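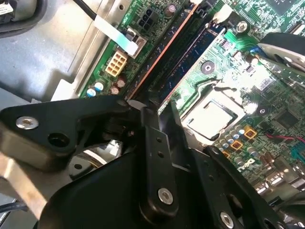

Search products Go

Daza Two-Finger Gripper
Item 3099

The Daza is an electric gripper for light assembly and service work inside computers and other small equipment. It is supplied by Marmont and mounts on the Flikent arm with the adapter plate included in the box. Payload is up to 2 kg. The gripper can be ordered alone or as part of a complete bench cell.

Demonstrations at the Grundero Showroom

Marmont holds an open day at its Grundero showroom each April. Visitors may watch the Daza at work over an open desktop computer, with the motherboard in place in its case, and may ask the bench staff about finger shapes, grip settings and cable routing. Each session lasts 40 minutes. Doors open at 10 a.m. on Sunday.

Companies considering a purchase may bring their own parts for a trial. Parts should be delivered to the front desk before the session begins, with a short note of the task to be performed. Trials on equipment connected to power are not accepted.

Entry is free, but places must be reserved. The showroom has room for 200 visitors. To reserve, call the sales office and ask for extension 213.

We use cookies to improve your visit. Accept | Settings

© Marmont. All rights reserved. Contact | Back to top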